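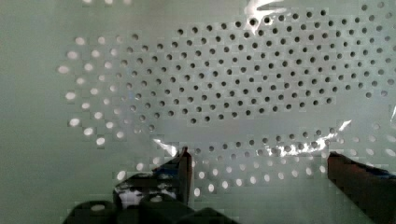

Holes, Film and Pale Green: From the Surface Collection

Welcome to this page of my gallery. My name is Nabila Lau, and for a long time I collect surfaces: panels, sheets, nets, grilles, covers, and everything that has a pattern you can feel with a finger. The collection has 84 pieces at the moment. They live in a narrow room in Bernen, on shelves and in flat drawers, and I show them in small groups. This group is about perforated things and the plastic they are wrapped in.

I am not an engineer and I do not judge a surface by its use. I look at the color, the spacing of the holes, and what the light does with it. The notes are short on purpose. If you want to know more about one piece, please write to me and say the name of the piece.

The green panel

Pale sea green, with a little gray in it. The holes are small and round, and the rows are staggered, so the eye always wants to follow the diagonal.

Bright holes and dark holes

On the left the holes are white and shining, and toward the center they become gray, then almost black. The change is gradual, and I like very much the middle part, where the dots are neither one nor the other.

The plain margin

A matte band without any holes runs along the left side. I think a pattern needs such a quiet place next to it. In the Ellero group, which I showed last June, many of the pieces were perforated up to the last edge and they made some visitors a little dizzy.

The film

A thin transparent plastic lies over much of the panel. It is crinkled, and it makes the holes under it softer. Where it folds, the reflection is so strong that part of the pattern disappears in the white.

The long reflection

Lower on the right there is a jagged white line across the film. It crosses a curved band of dark holes, and for me these two lines together are the best part of the piece.

About the color

Visitors often ask me for the name of this green. I have no exact name. In my notebook I wrote "Liew green," after the street where I lived as a student and where all the window shutters were painted in a similar tone. A friend says it is closer to mint, but mint for me is warmer. The color also changes during the day. At eight in the morning a green of this kind looks nearly gray, and by the afternoon the blue in it comes out.

About plastic film

I do not remove film from a piece when I receive it with film. Some collectors pull it off in the first minute, and I understand them, it is a great pleasure to pull it. But the film has its own surface, and after you take it away you cannot put it back with the same creases. In my drawers there are seven pieces that still have film on some part. I keep them flat, with a sheet of soft paper between them, and nothing heavy on top.

About looking at holes

Please try it one time with any perforated sheet you have at home. Hold it near a window and turn it slowly. When there is light behind it, the holes are the brightest thing you see. When there is something dark behind, they become black points. I have spent whole evenings with this, and my tea was always cold afterward.

Other groups

The Sturo group (nets and woven covers) is on the next page. The Ellero group is in the archive, with the old notes, which I want to correct when I have time because there are mistakes in the sizes. A group with ribbed glass is in preparation.

Visits in Bernen are possible by appointment, mostly in the late afternoon. The room is small, so please come with one other person at most, and leave big bags at the door.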